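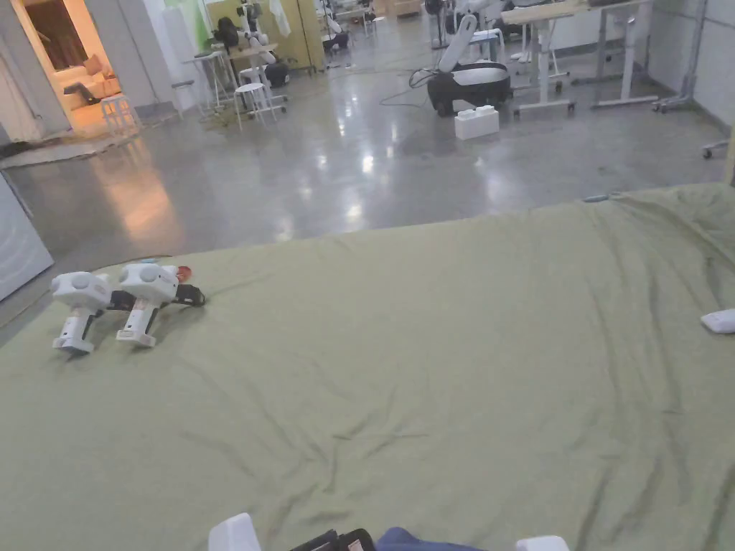

The green sheet, full of creases as usual.

April 2024

Slept badly again, up before five. I have been keeping track of the walking since February and this morning I added it all up at the kitchen table while the kettle boiled. 421 miles. I had set myself 1,000 by the end of the year, so I am ahead, though the hip has been complaining on the long ones and I doubt I can keep this pace through the summer.

Took the Tierney road out as far as the quarry gate and came back by the creek. Mud over the boots in two places. The county has finally taken down the fallen sycamore but left the stump end sticking out over the path, and you have to duck. Three herons on the far bank. A man with a spaniel said the bridge at Skerkamach is closed until they fix the railing, which rules out the loop I wanted to do next week. I will have to go up and over the ridge instead. The map gives the top as 2,923 feet and I have only done it once, in dry weather, eleven years ago.

New socks from Flomero are no good. They slide down at the heel after the first mile. I'm going back to the old gray ones, holes and all.

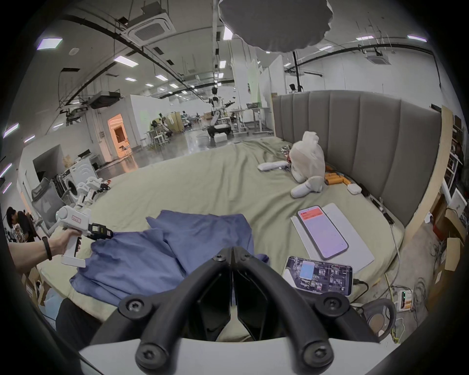

Evening

Soup and the end of the bread. Washed the boots in the yard and stuffed them with newspaper. Rain started just after six and has not let up.

Spent an hour with the map working out the ridge. If I leave the car by the church I can save the first climb, but then it is a dull stretch of road coming back. The other way is to start at the reservoir — longer, with more shade. I think the reservoir. I need to check if the gate there is locked before eight.

Called the Trirketti office about the cabin for the fall. They want $1,085 for the week now, and that is without firewood. I said I would think about it. It was a good place, but the stove smoked and the bed was too short. I might look for something nearer the lake.

Knee fine, hip sore. Two of the white pills at nine. No walk tomorrow if this rain keeps up — I can do the gutters when it stops.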